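Can a robot put office chairs together yet, or am I dreaming?
Asked in Home & Workshop > Gadgets and Automation

Shirley Entwistle

I run a small business doing up and reselling office chairs. Most of the week goes on the same few jobs: seat onto base, back onto seat, arms on, wheels in, wipe it down, next. My wrists have started sending me letters of complaint.

My nephew says I should "just get a robot". He is 19 and says this about most things, including the washing-up. But I see clips of mechanical arms folding towels and loading dishwashers, so I had a proper look, and a firm called Dranon has quoted me for a bench-top arm with a two-fingered hand on it. With fitting it comes to a good deal more than my van is worth.

We did 788 chairs last year, in no particular order and from whatever office happened to be closing. Could a machine take any of that on? Or am I better off spending the money on a decent electric screwdriver and a Saturday lad?

Lorraine Goodall

Depends what you mean by chairs, I'm afraid. If all 788 were the same chair you'd be laughing. Factories have had machines doing one job on one part for donkey's years, and they're very good at it so long as the part turns up in the same spot facing the same way. Yours turn up in the back of a van with somebody's biro down the side.

I used to look after the line at Dobson, where we made seating for schools and waiting rooms. We had an arm that drove screws into seat pans. It was lovely to watch. Then purchasing changed the pan for one with a slightly deeper curve, and the arm spent a whole morning driving screws into thin air with total confidence. It took 3 of us to get it going again, and we could have done the day's seats by hand in the time. 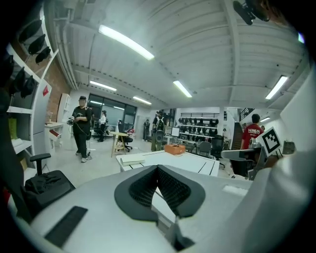
Seats are awkward things to get hold of, is the trouble. A hard plastic shell is wide and smooth and curves in every direction, so a pair of fingers can only really pinch it at an edge, and then the weight swings round. Mesh gives when you push on it. You and I deal with all this by shoving a knee underneath and swearing, and I've yet to see a knee in anybody's brochure.

The newer sort that learn from watching people are much better at coping with odd shapes than ours was. They're also slow. I went to a trade day in December and watched one pick up a backrest, think about it, put it down, think about that, and pick it up again. I've worked with people like that but we didn't pay extra for them.

What I'd ask Dranon to do:

Take 2 of your chairs, different makes, and have the arm do both while you stand there. A video doesn't count.

Ask who comes out when it stops, and what they charge for the visit.

Find out what it does when it drops something. Ours carried on.

And look at a powered lift table in the meantime. Mine was £230 second-hand and it did more for my back than any amount of artificial intelligence.

Pete_in_the_shed

robots are rubbish, my Jelon hoover has been stuck under the sofa since Easter. get the lad

Shirley Entwistle

Thank you both. Lorraine, I rang them and asked about the two different chairs, and there was a bit of a silence and then he said he'd have to get back to me. I've been to look at a lift table. It's a Presen, the handle's bent, and he wants too much for it, but I think he'll come down.

Nephew has been offered the job of Saturday lad. He's considering his position.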